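**Ticket 270: right arm drifts during hand-guided demos, shoe cabinet task**

Opened by: Nermin Yalçınkaya
Assigned to: Ataberk Ersoy
Status: open, then closed, then open again (see below)

**Symptom**

When I teach the Zeritz arm by remote, the gripper ends up left of where I put it. It's a small error, small enough that I spent a morning blaming my own wrist. The task is tidying shoes in the cabinet at the Gikthorpe room. I steer, the arm follows, the recorder saves the run, and on playback the arm does a confident impression of me with one eye shut.

Of the last 52 demos, 12 play back badly. All 12 involve reaching inside the cabinet. Anything on the top board is fine, which is how I got a week of smug green check marks before this.

**Tried so far**

- Restarted the leader handles. Felt productive.
- Re-zeroed the arm with the Bokum jig. Same drift.
- Slowed my own motion to half speed. Same drift, with more time to watch it.
- Wrist view checked while the gripper was down at the opening: 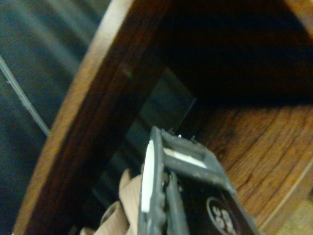
**Does the drift get recorded in the demo, or does it only show up on playback?**

It is in the recording. The saved joint angles already differ from the handle angles, so retraining on those runs would teach the mistake very thoroughly.

**Ataberk, first reply**

Thanks. Please don't delete the bad runs, I want to compare them. Two guesses:

1. Clock offset between the handles and the arm. The log shows the arm stream lagging by up to 800 ms on long reaches, which would explain why you overcorrect and then deny it.
2. The workspace limit. Somebody set a soft wall in the Sarıgül config back in January, and it may be nudging the elbow away every time you go in under a board. The arm obeys it politely and says nothing.

Try turning off the soft wall first. Keep a hand near the stop button and go in slowly.

**Nermin**

Wall off. Reaches inside the cabinet now land where I aim them. I closed the ticket and told two people. Then I reset for the full sort and did the lower pairs, and the lag came back on the third run. Reopened. I have told the same two people.

Layout for the repeat runs, so we are both arguing about the same shoes:
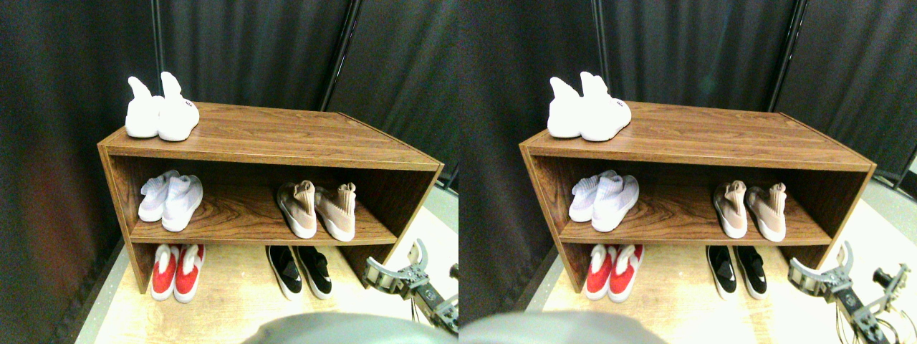
*Stereo view, both eyes. White pair on top, white-and-lavender and beige-pink on the middle shelf, red and black below.*

**Ataberk, second reply**

So it was both guesses, and I will be taking credit for each one separately. The recorder and the video stream share one network port. Move video to the second port, restart the recorder, and do ten short demos before any long ones. If the lag stays under the warning line, leave the wall off for this task only and write that in the config notes, where the January person did not.

**Nermin**

Video moved, recorder restarted. Short demos are clean so far. Long reaches still to do. Leaving this open until they pass, and not telling anyone.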